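Chapter 6
Judging a Parcel Cell Before You Buy It

In this chapter you will learn:
how a hand-type parcel cell is offered on the market
which parts of the offer must be tested on your own goods
how to read a trial report

6.1 The offer

A parcel cell is sold today as a kit. The buyer receives two arms, two hands with several fingers, the control software and a service contract. Briketti, the kit we follow through this chapter, is offered by the firm Hosholm in such a form. The scanner and the conveyor are normally the buyer's own, and the kit must fit to them.

Many buyers look first at speed. I advise to look first at the hand. A suction cup is cheap and quick, but on a soft mailing bag with many folds it can lose its hold. Fingers can press into the folds - this is the main argument of the seller, and it should be tested with the worst bags you have. 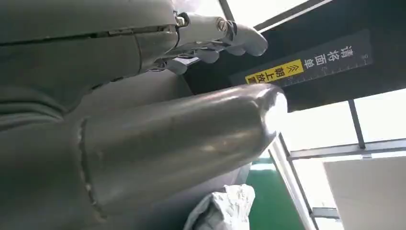 Kaushik objects that fingers are too much for this work, and that a good cup with a second try would cost less over five years. The objection is fair. The answer depends on the share of soft bags in your flow, and Exercise 6.2 asks you to calculate it.

The second point is the label. The scanning station gives a simple rule: the shipping label must be placed facing up. For a person this is easy. For a kit it means that the label has to be found, the bag turned if necessary, and then put down flat enough for reading. Ask the seller if turning is included in the price or is an option.

6.2 A trial at Lernelcombe
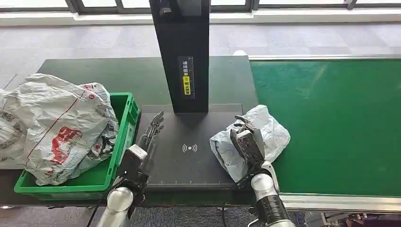 From the Lernelcombe trial notes
Text: the chapter author
Oct 29, 2026

The trial lot had 122 parcels, all in soft bags. Of these, 97 were read at the first placing. The others needed a second placing or the help of a person. The contract asked for 80 parcels, so the kit passed, but we wrote down each failure with its cause, and the list was more useful to us than the result.

Before you continue to Section 6.3, write down which failures your own site could accept and who would clear them.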